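Print this page | E-mail to a friend
19 comments | 300 shares

Taming the snack pile

I used to be a shove-it-in-the-cupboard person. Crackers on top of cereal bars, three half-eaten bags of something, and a packet of cookies from October that I found while looking for birthday candles. Then my neighbor Olumide showed me how he does his, and I stole the whole idea!

You need one cardboard box, the kind your mail comes in. Leave the flaps open and set the box on a shelf at hand height. Everything in a single-serve wrapper goes in there and nowhere else. If it doesn't fit, I don't buy more until it does (my kids have opinions about this).

Before you fill it, tip everything out onto the table and check the dates. Mine are always printed on the seam or the crimped end, so I run a thumb along there first. Anything close to its date goes in the front.

Long bars do best standing up or leaning on a side - lay them flat and they vanish under the puffy bags. Those puffy ones go in last, on top, where they won't get crushed. 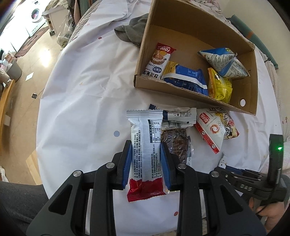

I also throw a cloth over the table before I start, as crumbs get everywhere and it's easier to shake one out the back door than to sweep. Use an old one. And if a wrapper has split, eat it or toss it, don't tape it. I tried tape once and we had ants for two weeks.

Next time I'll do the spice drawer, which is worse.

Last updated 29 May 2026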